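February 1, 2022

Woke at four again and lay there doing arithmetic. The choir owes Ouellet Hall for January, I owe the choir for my robe, and the altos owe everybody an apology. By the time it got light I had settled all of it in my head and could remember none of it.

Coffee, then the tax folder, then more coffee so I wouldn't have to open the tax folder. Aaliyah called at nine to ask if I'd found the receipt from the piano tuner. I said it was in a safe place. She has sung next to me long enough to know what that means and said she would ask him for a copy.

Rehearsal at six-thirty. Vernon had us start with the slow piece, the one in Latin with the long held note in the middle that is supposed to sound like light coming through a window. We sounded like a refrigerator. He stopped us after the first page, took off his glasses, cleaned them on his sweater, and asked the basses whether they were well. Macario said he'd had a big lunch. Vernon said he could hear it.

The new tenor showed up! Jhosep Villca, very tall, coat too thin for this weather. He reads music, which puts him ahead of most of the back row, me included. He was given the seat with the bad leg and didn't complain, so I expect he'll be on the board by August. He asked me at the break how long I'd been singing with this group and I told him, and he went quiet in a polite way, the way you do at a graveside.
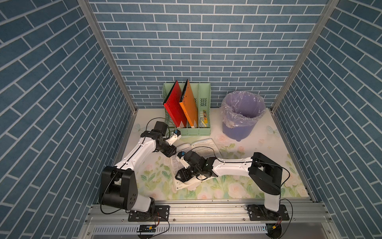

My sheet music has gotten out of hand. I came home meaning to look for one page of the Temau carol and ended up on the rug with all of it, including things we sang when Vernon still had hair, and three copies of a madrigal I have hated since the first reading. A mint-green organizer with three slots, one red folder, one orange folder: a person could live like that. Red for what we're singing now and orange for what we sang and would like to forget. I have a wine box and a pillowcase. The carol page was in neither. It was in the cookbook, at lentils, where I must have used it to keep my place, and the second verse has a spot of oil right over the only high note. I'll take that as permission to leave it out.

Ga-eun wants us to do a concert in the spring with the string players from her school. She says the kids are good. Vernon says the kids are better than we are and that's the trouble with it. They went back and forth in the parking lot for a long time while I stood there holding her cello, which weighs more than you'd think and is no use at all against the wind. Nothing was decided. She has the hall on hold for 40 dollars, her own money, so I suppose something was.

Knees bad tonight — the stairs at Ouellet, and then the rug. Soup from the freezer, unlabeled. I had hoped for minestrone and got the sauce for something. Ate it with bread.

Must call the tuner myself in the morning before Aaliyah does. Must find the receipt. Must practice the held note, maybe with the fan on in the bathroom so the neighbors don't knock.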